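Progress report: trailer socket and towing loom documentation, Prokach light vans
Prepared for: Hòa Thái, Gemow
Prepared by: Toon Van Rooij, Clurnmont technical drawing office
Date: 7/1/20

Scope of this report

The report covers work on the wiring diagrams for the Prokach light van range since the February report. It deals with the rear lighting loom, the towing loom and the fuse box pages. Engine bay diagrams belong to the next stage of the grant and are mentioned only where a circuit crosses the bulkhead.

Work completed

The full set now stands at 513 sheets. All sheets have been redrawn from the workshop originals and checked once against the parts list. The second check, made against a vehicle, is complete for the short wheelbase van and has started on the long wheelbase van.

Wire colours are now written out in full on every sheet. The old two-letter codes were read differently by different garages, and brown and black were the pair most often confused. The code has been kept in brackets after the full name so that the new sheets can still be used next to the printed manual.

Earth points have been given their own index. Each entry lists the position on the body, the bolt size and the circuits that return to it. On the earlier vans the left rear lamp cluster and the number plate lamp share an earth behind the trim panel. On the later vans the number plate lamp has a separate earth on the door frame. Both arrangements are drawn, and the chassis number at which the change was made is printed at the foot of the sheet.

The fuse box pages have been split. The supply side and the load side were previously on one drawing, with lines crossing at several points. They are now on facing pages with matching terminal numbers.

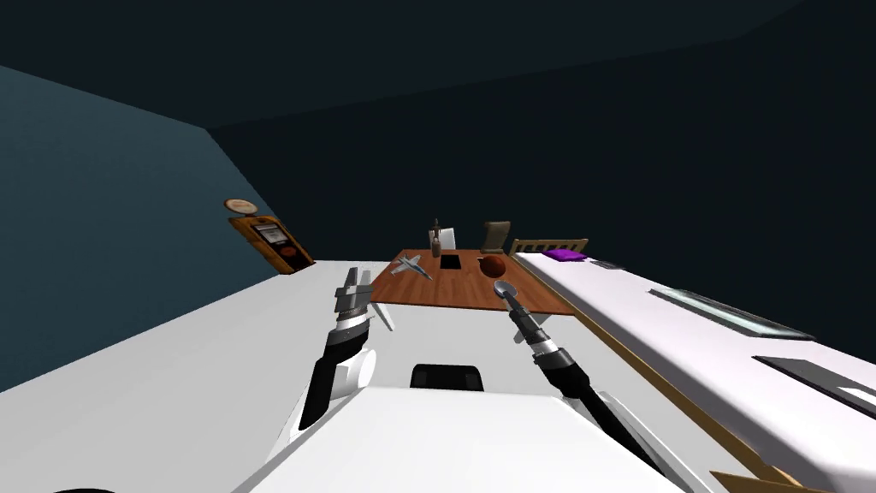

The towing loom took longer than planned. Timmermans supplied two versions of the bypass relay during the production run, and the terminals are not in the same order. Fitting the later relay to the earlier base leaves the trailer indicators working but puts the stop lamp feed on the tail lamp circuit. The sheets now show both relays, with the terminal layout viewed from the wire side. A note on each sheet tells the fitter to read the part number before connecting the battery.

Faults found in the source drawings

We have recorded 18 errors in the workshop originals. Most are wrong wire sizes or missing splice numbers. Five affect the working of a circuit and were sent to Gemow separately when they were found. The most serious was the reversing lamp feed on the long wheelbase van, which was drawn from the permanent supply instead of the ignition supply. The corrected sheet has been issued and the earlier one withdrawn.

One query is still open. The drawing for the heated rear window shows a splice between the relay and the door hinge. We have not found the splice on the van examined, and the wire appears to run in one length. The splice will stay on the sheet, marked as unconfirmed, until a second van has been opened up.

Changes to the programme

The vehicle checks on the long wheelbase van will finish five weeks later than shown in the February plan. Access to a van with the factory towing loom was the main cause of the delay. The van first offered had been fitted with an aftermarket loom and was of no use for checking terminal positions.

The symbol sheet has been brought forward and will be issued with the rear loom set. Two garages using the draft sheets asked for it, as the symbols for a relay and a timed relay were hard to tell apart at reduced print size. The timed relay symbol has been redrawn with a heavier outline.

Spending

Spending on drawing time is within the agreed figure. Vehicle hire is above it, and the difference has been met from the printing line, where fewer proof copies were needed than expected. No further transfer between lines is requested for this stage.

Work for the next period

Complete the second check on the long wheelbase van.
Close the query on the heated rear window splice.
Issue the rear loom set with the symbol sheet and earth index.
Begin the bulkhead connector pages, starting with the instrument panel side.

A decision is needed from Gemow on whether the withdrawn sheets should remain available to garages that hold the printed manual. Our preference is to keep them in the archive only, with the number of the replacement sheet stamped across the title block.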